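## 3. Setting up the tables and chairs

Read this section before you unpack the chairs. It covers the Trenora round table, the Hetgate chairs and any odd chairs you already have in the room. Fixing the table top to its base is covered in section 2, and the top must be fully tightened before you go on.

### 3.1 Before you start

Clear the floor where the table will stand. Sweep it, then wipe it with a damp cloth and let it dry. Grit under a chair foot will scratch a painted or sealed floor the first time someone sits down.

You will need:

- the table, assembled
- the chairs, with their felt pads (in the small bag taped under each seat)
- a tape measure
- a small spirit level
- the 5 mm hex key from the table carton
- a soft cloth

> **Note:** If a bag of pads is missing, check the bottom of the carton before ordering more. The tape sometimes lets go in transit.

### 3.2 Placing the table

1. Lift the table into position. Do not drag it.
2. Measure from the edge of the table top to the nearest wall or fixed cupboard. Leave at least 1,080 mm on any side where people will sit and others need to walk behind them.
3. Where there is a chair but no walkway, you can go closer. Pull the chair out as far as you would to sit down and check that it does not touch the wall.
4. Put the level on the table top, first in line with the door and then across it.
5. Turn the adjusting feet by hand until the bubble is central both ways. Clockwise raises the foot.
6. Press down on the edge of the top in several places. If it rocks, repeat step 5.

**Caution:** Do not unscrew an adjusting foot by more than 30 mm. Past that point the thread has too little hold and the foot can come out under load. If the floor slopes more than this allows, use a packing plate (part 4 in the spares list).

### 3.3 Fitting the pads and placing the chairs

1. Turn the chair upside down on a blanket or a flattened carton.
2. Wipe the end of each leg with the soft cloth. The adhesive will not take on dust.
3. Peel the backing from the pad and press it on firmly, keeping your thumb on it while you count slowly to ten.
4. Leave the chair upside down for an hour if you can. Pads that are stood on straight away tend to creep sideways.
5. Stand the chair up and place it at the table with the front of the seat just under the edge.

Chairs with thin legs put a lot of weight on a small area. On soft flooring, use the wider cups sold by Levchenko in place of the felt pads. They push on and need no glue.

Wire and woven chairs can be used at the table too, but check the seat height first. A low rattan chair is comfortable for reading and awkward for eating. We suggest keeping those a little way back, with a small side table of their own.

> **Note:** Loose round cushions should be tied or fixed with a non-slip mat. On a wire seat they slide forward when you stand up.

### 3.4 Checking the finished layout

Sit in every chair in turn. You should be able to get up without moving the one next to it. Then walk from the door to the far side of the room by the route people will use most, and shift anything that you have to turn sideways to pass.

Put a small cup or glass on the table top and lean on the edge with one forearm, as you would when writing. The cup should stay where it is. Use an empty one – a slight tilt shows up just as well and there is nothing to mop up afterwards. 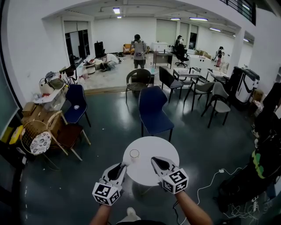 If the cup slides, go back to 3.2 and level the table again. If the top is level and the cup still moves when you lean, the centre bolt is slack. Tighten it with the 5 mm hex key until you feel it stop, then give it no more than another quarter turn.

**Caution:** Keep mains leads out of the space where chairs are pulled in and out. A chair leg resting on a lead will damage the outer cover in time. Run leads along the wall and keep extension blocks where they can't be kicked.

### 3.5 Cleaning and care

- Wipe white table tops with warm water and a little washing-up liquid. Do not use cream cleaner, as it dulls the surface.
- Wood seats need only a dry cloth.
- Vacuum woven chairs with the brush fitting, following the weave.
- Look at the felt pads every few months and change any that have worn flat or picked up grit.

The table can hold up to 30 kg spread evenly over the top. Don't sit or stand on it, and don't use it as a step for changing bulbs.

### 3.6 Spares

Pads, adjusting feet and packing plates are held at the Flustelbridge store. Write to Leokadia Sadowski in the spares office, giving the number printed under the table top and the part number from the list at the back of this guide. Orders placed in December are sent out in the new year.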